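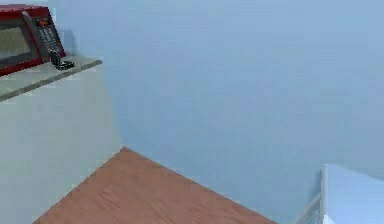
## Setting up a room for the Miranda kitchen helper

Welcome, and thanks for taking the time to read this before you start. Miranda was brought in at our Brondcombe and Nidelbridge sites to take over the fetching and tidying in the staff kitchens, and most of us were a bit unsure about it at first. Your duties will change somewhat — less carrying, more checking — and this section should help you settle into that at your own pace.

Every new room is tried in the Wurivmont simulator before Miranda works in the real one. Please set aside a good stretch of time and have your tea beforehand.

1. Open the simulator and choose your room from the list. Large rooms take a while to load, so please be patient with them.
2. Go over the layout with someone who uses the kitchen every day. They'll know which cupboard gets opened all morning and which corner people like to stand in.
3. Mark the places where Miranda may set things down. Allow a clear strip of 220 mm along the front of each counter.
4. Set the passing width to 700 mm or more wherever staff will be walking.
5. Run the morning routine 3 times, and write down anything that seems odd to you, however small.

**Note:** Our sites logged 1,913 practice runs up to July 2023, and the handwritten remarks were easily the most useful part. Spelling doesn't matter.

**Caution:** Don't copy settings from one room to another, even when the two look alike. Heaters, corners and floor-level vents all need to be marked afresh.
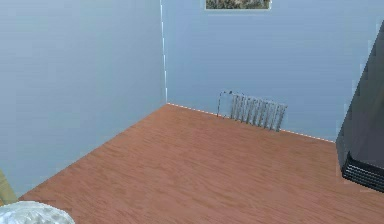

**Will I lose my shifts once Miranda is running?**

Your rostered hours stay as they are for the whole trial, and the time you used to spend on fetching goes to checking runs, restocking and training. Your supervisor will go through the new duty sheet with you before anything starts, and you're welcome to bring a workmate along.

6. When you're happy with the practice runs, choose **Send for review**. Your remarks go along with the settings.
7. Wait for the approval notice before you switch on the real unit.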